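Funmilayo Idahosa's bread mornings at the Nelero community kitchen are back for November, and anyone who came along last winter will know how quickly the places go — there are only 11 at each session, so do put your name down early.
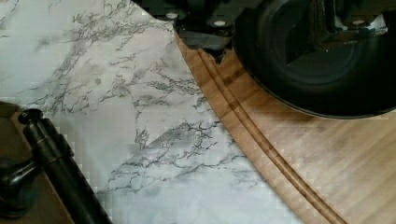
Omolara Bako has lent a few of her own wooden boards again, and she asks, very kindly, that they be wiped down by hand and never left to soak in the sink. Doors open at 9, tea is on the go throughout, and everyone takes a loaf home at the end of the morning.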